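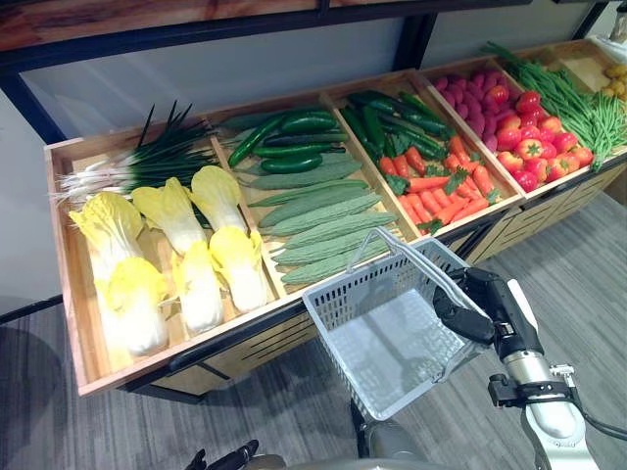 Faire ses courses par procuration : ce que nous a appris la téléopération d'un robot à deux bras

Rapport de projet, deuxième année, option robotique appliquée

1. Point de départ

Le sujet proposé en novembre tenait en une phrase : « apprendre à un robot à préparer un panier de légumes à partir de démonstrations humaines ». Notre groupe l'a choisi sans y croire beaucoup. Les vidéos que l'on trouve en ligne montrent presque toujours une prise réussie, filmée de près, et coupent avant le geste suivant. Nous voulions savoir ce qu'il y a entre les coupes, et combien de travail humain se cache derrière un mouvement qui a l'air autonome.

Le rapport porte sur la collecte des démonstrations et sur un premier essai d'apprentissage. Il ne porte pas sur la conception du robot, que nous avons pris tel quel.

2. Le poste de travail

Le meuble est un présentoir à légumes en bois clair, posé sur une moquette grise rayée et divisé en compartiments peu profonds. On y trouve des choux chinois et des oignons verts dans le premier, puis des concombres, des courges vert pâle à peau bosselée, des carottes, des tomates, des haricots longs et des pommes de terre. Le panier est en plastique blanc ajouré, avec une anse. Le robot dispose de deux bras terminés chacun par une pince. Une caméra de tête donne la vue d'ensemble et les caméras de poignet donnent la vue rapprochée.

Pour piloter, nous avons utilisé Koreck, le logiciel de téléopération fourni avec l'encadrement du projet. Les enregistrements sont ensuite découpés et annotés dans Moussa, un outil écrit par la promotion précédente, dont la documentation s'arrête au milieu de l'installation. Nous y avons perdu plus de temps que nous ne voulions l'admettre dans le planning.

3. Deux façons de montrer

Nous avons comparé le guidage à la main, où l'on saisit le bras et où on l'emmène jusqu'à l'objet, et la commande à distance. Le guidage à la main est souvent présenté comme la méthode intuitive. Il l'est pour un seul bras et un seul geste. Dès qu'il faut tenir l'anse du panier d'un côté et déposer un légume de l'autre, une seule personne ne suffit plus, et le corps de celle qui guide passe sans arrêt devant la caméra de tête. Nous avons abandonné cette voie pour la tâche complète et ne l'avons gardée que pour la prise du panier.

La commande à distance laisse le champ libre aux caméras. Elle a un autre défaut : l'opérateur ne sent rien. Une tomate et une pomme de terre se commandent de la même façon, et la différence se voit seulement à l'écran, trop tard quand c'est la tomate. Les premières séances ont été pénibles, avec des hésitations longues au-dessus des bacs. Ces hésitations sont enregistrées comme le reste. Un modèle qui imite fidèlement apprend aussi à hésiter.

Nous avons fini par écrire une consigne commune : même hauteur d'approche, pas de correction inutile, reprise depuis le début si la prise est ratée. Elle a rendu les données plus régulières. Elle les a aussi rendues plus pauvres, puisque les rattrapages, qui seraient très utiles au robot, ont disparu du jeu principal.

4. Données recueillies

Nous avons enregistré 800 démonstrations, pour un total de 2617 segments après découpage. Une séance durait 60 minutes, pause non comprise. Nous avions prévu davantage, mais la concentration baisse nettement en fin de séance et les derniers enregistrements étaient souvent à jeter.

La répartition n'est pas équilibrée. Les légumes faciles à saisir sont surreprésentés, simplement parce que tout le monde les choisissait quand la consigne laissait le choix. Les haricots, qui s'emmêlent, et les oignons verts ont été évités autant que possible. Un chiffre global de démonstrations ne dit rien de cela, et nous conseillons de s'en méfier dans les rapports des autres, comme dans le nôtre.

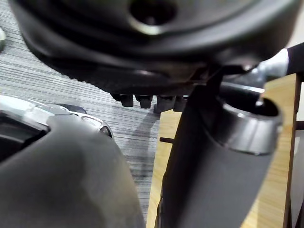
La vue de poignet suffit-elle pour piloter une prise sans la caméra de tête ?

Dans notre cas, elle sert surtout aux derniers centimètres. Pour choisir le bon bac et placer le panier, les opérateurs revenaient tous à la vue de tête, et les essais menés avec la seule vue de poignet ont été plus lents et plus souvent interrompus.

5. Essai d'apprentissage

Le modèle a été entraîné sur la machine de calcul Etmont, avec les réglages par défaut. Nous n'avons pas cherché la meilleure configuration, faute de temps de calcul. L'évaluation a porté sur 40 essais, tous avec le même ordre de légumes dans les bacs.

Le robot saisit l'anse de manière assez fiable quand le panier part de sa position habituelle. Décalé d'une largeur de main, le panier est encore trouvé, mais la pince se referme parfois à côté. Pour les légumes, les concombres et les carottes passent le mieux. Les choux posent un problème de taille que nous aurions pu prévoir. Sur les haricots, nous ne publions pas de taux de réussite : il y avait trop peu de démonstrations propres pour que le chiffre ait un sens.

Nous refusons aussi de parler de « compréhension » de la tâche. Lors d'un essai, un compartiment avait été vidé ; la pince est descendue au même endroit, s'est refermée et est repartie vers le panier comme si de rien n'était. Le mouvement était très ressemblant à nos démonstrations.

6. Ce que nous referions autrement

Le projet Parkix, mené en parallèle par un autre groupe sur du rangement d'étagère, a gardé les prises ratées en les étiquetant à part. Nous aurions dû faire de même dès la première séance. Ajouter l'étiquette après coup suppose de tout revoir, et nous ne l'avons fait que sur une petite partie des segments.

Il faudrait aussi noter qui pilote. Nos styles sont différents, cela se voit sur les trajectoires, et nous ne pouvons plus séparer les opérateurs dans les données. Varier le contenu des bacs entre deux séances aurait coûté peu d'efforts. Enfin, la calibration des caméras de poignet devrait être contrôlée en début de séance, avec une fiche à remplir.

Les segments annotés et la consigne de pilotage sont déposés dans l'espace du département. Le script de conversion pour Moussa s'y trouve également, avec la fin de la procédure d'installation.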